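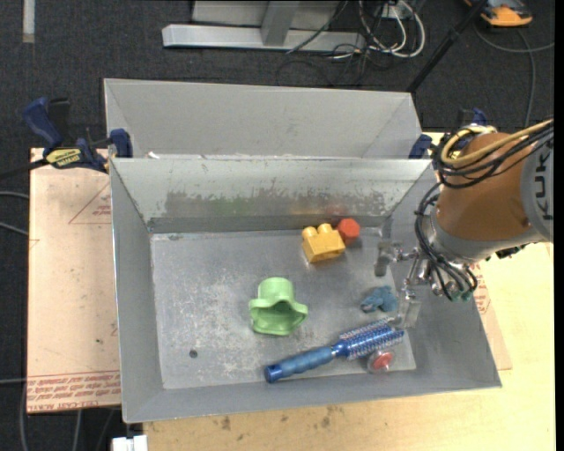

Bethan Orrick
Tablets and Laptops Writer, Wistilero

31/10/2018

How to clear space on an old tablet

My Ornik tablet started moaning about storage back in August, and I did what everyone does and swiped the warning away for weeks. Then it refused to update my train app halfway to Lindaddale, so I finally sat down with a cup of tea and sorted it out. It took one evening, and most of that was looking at old photos!

Before you start, plug it in. Mine was down to 40 per cent and copying files over wifi eats battery.

1. See what's taking up the room

Open Settings, then Storage, and wait for the coloured bar to fill in (older tablets take ages over this). Write down the free space figure so you can compare later. I had 301 MB left, which is next to nothing.

2. Move your photos

I had more than 4000 of them, and I'd guess half were blurry or of car park signs. Copy the lot to a computer or a USB drive first. Open a few of the copies to check they work, and only then delete them from the tablet. If your gallery has a bin or "recently deleted" folder, empty that too or you won't get the space back straight away.

3. Get rid of apps you don't open

Sort the app list by size if yours lets you. Games are usually the worst. I also found Intarasuk, a drawing app I'd used once, sitting there with a pile of saved sketches. Save anything you want out of an app before you uninstall it, as its files often go with it.

4. Clear the cache

Tap an app in the list, go to Storage and choose Clear cache. Be careful with the button next to it! Clear data signs you out and wipes your settings, and I have done that to my podcast app more than once. My browser alone gave me back 245 MB.

5. Check your downloads

Look in the Downloads folder for old PDFs, tickets and films you've already watched. Video apps keep their downloads separately, so you'll need to delete those inside each app.

6. Restart and run the update

Turn it off fully and back on, then have another look at the storage page. If the number looks right, go and install whatever was waiting. If you've got a memory card slot, you can move some apps across as well, though on my Ornik they opened more slowly from the card and I ended up moving them back.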